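Ekville's soup month is back, and it's bigger than ever! Through the end of January, the Acheampong Hall kitchen is serving a hot lunch to anyone who walks in, and the first week alone brought 1,621 bowls over the counter (last year's whole first week came to almost 900). Peanut soup went first, then the lentil, then every last scrap of bread. 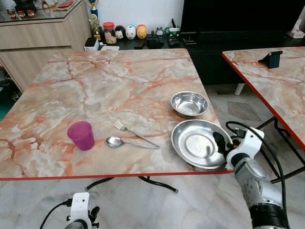

*Steel dishes, a fork, a spoon and a pink cup on a marble-patterned table.*

Yayra Issahaku, who runs the kitchen, has added three new soups this year, and the smoked fish one is already the talk of Stunska Street. "People come back with their own jars," she said. "I love it. Bring a jar!"

Doors open at 11:30 a.m. and the pots usually last until 2, though the peanut soup can be gone by 1. The Hukholm bus stops right outside, and there's bike parking around the back by the herb beds. Pay what you like at the door, coins or card.

Evening sittings are new too, with live fiddle music and a big pan of rice to go with whatever's left from lunch – come hungry, the portions are huge. 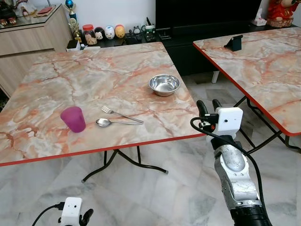

**Do I need to book a seat for the evening?**

Only groups of more than six need to book, by calling the hall before noon. Everyone else can just turn up from 6 p.m.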